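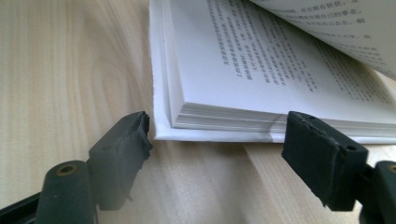

Chinese paperback, open on the wooden table

noemi_barajas
I bought this novel to practice my reading, and it does not stay open. I am at page 44 and already my hand is tired from holding it. I need both hands for the dictionary. How do you make a thick paperback lie flat without breaking the spine?

GwionM
Break it in slowly. Put the spine on the table, let the covers fall down, then press a few pages from the front, a few from the back, until you come to the middle. My teacher taught me this and I still do it with every new book.

cempaka_l
I don't agree with Gwion. With cheap glue this opens cracks, and in March I lost 2 whole chapters from a book that way. Better is a weight across the top of the page. I use the Pirkum book weight, a long leather one.

GwionM
Then you pressed too many pages at once – it must be very few each time.

cempaka_l
I pressed five. The glue was old.

eunseong
In your photo it looks flat enough to me? The first pages are always the worst. I read one of 811 pages last winter, and after the middle it stayed open alone.

noemi_barajas
Eun-seong, on the table it is better, yes. In bed it closes on my thumb. The weight will not help me there, I think.

nayeli.t
Nice grain on that table, by the way. Are you sure it is oak? The curved figure looks more like ash to me.

noemi_barajas
The Drotwood shop sold it as oak. I did not ask more. I will try the slow pressing tonight, with three pages each time, and order the weight also.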